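Workshop notebook, Wickramasinghe Room
Friday, 4:15 pm

Sound check for the Usham song cycle commenced at 2 pm. The hall was set with 60 seats in a shallow arc, leaving the centre aisle clear for the singers' entry. The Stadamard programme notes were received in both languages. The translation of the third lament still requires correction at line 49, where "harbour" has been rendered as "shelter".

The two condenser microphones were moved back from the harmonium after bellows noise was noted on the first test recording. Levels are marked on the desk with tape and should not be altered. 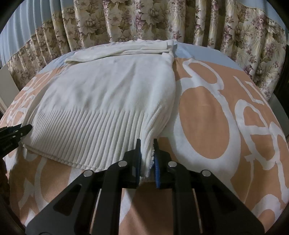 The moderated conversation will follow the Jelier set and is limited to 20 minutes, with audience questions taken from the floor microphone only. Colleagues are asked to confirm the order of speakers with the Centre office before doors open.

Outstanding: spare XLR cable, 3 music stands, signed recording consent from the percussionist.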